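Small store, distributor minimums going up. Drop them or stick it out?

14 replies

cornerlot_amra
7 May 2025

I run a small grocery in Berkesex, mostly dry goods, drinks and snacks, with one cooler and no produce. For six years I've bought most of my shelf-stable stuff from Priter. Last month they sent a letter saying the order minimum is going from $932 to $2000 per drop. Anything under that gets a $40 delivery fee, and two short orders in a row moves you to every other week.

I can hit $2000 if I order every other week. I can't hit it weekly without sitting on stock I don't have room for. The back room is eight by ten and half of it is the water heater and paper towels.

Options as I see them:

1. Go to every other week and carry more.
2. Pay the fee.
3. Drop Priter and do cash and carry at the warehouse in Prarnitz, 50 minutes each way.

What are other small stores doing?

Amra Papadopoulos

---

dockdoor

Pay the fee. Forty dollars is less than your gas and two hours of your time, and you didn't mention who watches the store while you drive to Prarnitz.

---

hilltop_mkt

I went the other way from dockdoor. We dropped our wholesaler two years ago and do all cash and carry. I pick my own dates, I don't get shorted, and I don't get the case of something I never ordered. You do need a van. I would not try it in a car.

---

dockdoor

You also have a brother who drives the van.

---

hilltop_mkt

He gets paid. I count his hours in the cost and it still comes out ahead for us. We're twenty minutes from the warehouse though, so that may not carry over to 50.

---

pennyscale

Before you pick one, figure the fee as a percent of the order. If your normal weekly order is $1000, then $40 is 4 percent on top of everything you buy from them. On candy you can live with that. On milk or cigarettes you're working for free. I would find out which categories are carrying the order and which ones are along for the ride.

Also read the letter again. "Moves you to every other week" might mean they make you wait even when you do have a full order.

---

cornerlot_amra

Good point on the percent. My weekly order runs between $950 and $1200. Snacks and drinks are more than half of it. No cigarettes. Milk comes from a separate dairy so that's not affected.

I read the letter again and it does say they can change the schedule for the rest of the quarter. So paying the fee every week isn't really a choice, it only works once in a while.

---

dockdoor

OK, I take mine back then. I missed the two in a row part.

---

oldfreight

I drove for a wholesaler for 19 years. Minimums go up when the route is losing money. It costs the same to stop the truck for a small order as for a big one. Call your rep and ask if there's another small store on the route that would split a drop with you. Ours allowed it as long as it was one invoice and one stop. It was never in writing anywhere, you had to ask.

---

hilltop_mkt

One invoice means one of you is on the hook when the other one doesn't pay. I have seen that end a friendship.

---

oldfreight

Get the money before you place the order. It's not complicated.

---

pennyscale

I'm with hilltop on this. Splitting works until there's a shortage on the truck and both of you want the same case.

On going every other week, the real issue is dates. Chips and puffed snacks are short compared to candy or canned goods. If you order double, the back half of it is two weeks older when it gets to the shelf. You have to be strict about putting new stock behind old. We use Abreu for inventory and it will take a date by case, but it doesn't know what is in front on the shelf. Somebody has to walk it. I do one section every morning before we open and I do the whole wall on delivery day.

Narrow columns help. Fewer of each item out at a time, one behind the other, and the oldest at the front. It makes the shelf look full without having ten deep of something that sells two a week.
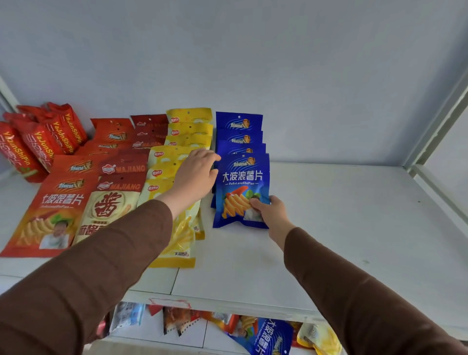
Snack shelf, hands on the yellow and blue bags

The other thing with columns is you see a slow seller right away. If it's still full on Friday it doesn't get reordered.

---

dockdoor

Disagree on narrow columns. Customers buy from a big block. When I cut a flavor down to one column it sells less, and then it looks like a slow seller when all I did was hide it.

---

pennyscale

Maybe in a store your size. She has an eight by ten back room. If it's deep on the shelf and deep in the back, that's cash she can't use for anything else.

---

cornerlot_amra

I called my rep this morning. No splitting, they stopped allowing it. But he said the minimum is figured on the whole order including paper goods and cleaning supplies, which I've been buying somewhere else. If I move those over I get to $1500 or so without adding any food. I still have to find the rest.

My plan is every other week starting in July, with paper and cleaning on the same order, and one trip to Prarnitz in the off week if I run out of anything that matters. I'm cutting six snack flavors that I was only keeping because I always had them. Two customers will complain and I know which two.

I don't know yet about columns or blocks. I'll probably leave drinks in blocks and try the snacks narrow.

---

oldfreight

Check their price on paper before you move it over. That's where ours made the money back.

---

cornerlot_amra

I have the sheet. Towels are a little higher per case and trash bags are lower. I'll price the rest tonight.

---

Shares: 3 | Comments: 14
Contact | Forum rules | Back to top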